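Projects > Sports Studies > Group reports > Gate receipts

What brings people to a non-league football match?

Our group spent the second half of the season looking at attendances at Flalteswood Town and Murness Rovers. We picked them because two of us already go to Flalteswood's home games, and because the grounds are only a bus ride apart. It was the best piece of coursework we've done this year!

Flalteswood's lowest crowd of the season was 257, on a wet evening in February against a side near the bottom of the table. Their highest was 2,814, for the derby with Murness. We knew the derby was big, but we hadn't expected a gap like that - the same ground, the same ticket price and almost the same team on the pitch.

We started with the club's own attendance sheets and put every home league game into a spreadsheet, with the weather, kick-off time, league position of both sides and whether a bigger club nearby was playing at home. Then we went to the games with a short questionnaire and asked people at the turnstiles and in the clubhouse why they had come.

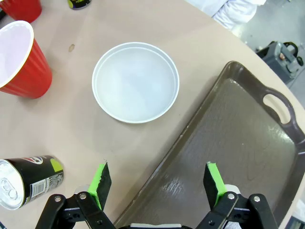 Fig. 1. Round table with a white bowl and red cups.

The answers were great fun to collect. Plenty of supporters told us they came to see friends, and several couldn't name the visiting team. Families liked being able to stand close to the pitch (one boy had been given the match ball to hold and was still talking about it at half-time). Older fans mostly wanted to tell us about cup runs from before we were born, and we let them.

Kick-off time mattered more than we had guessed. Apart from the derby, every crowd above 1,000 was for an afternoon game. League position made less difference, although Murness did see a rise once they were chasing promotion.

We also tried splitting the figures by weather, but our notes on rain weren't careful enough - "drizzle" meant something different to each of us. Next time we would agree on the categories before the first match, and we'd love to add Bruvine Athletic, who let under-16s in free.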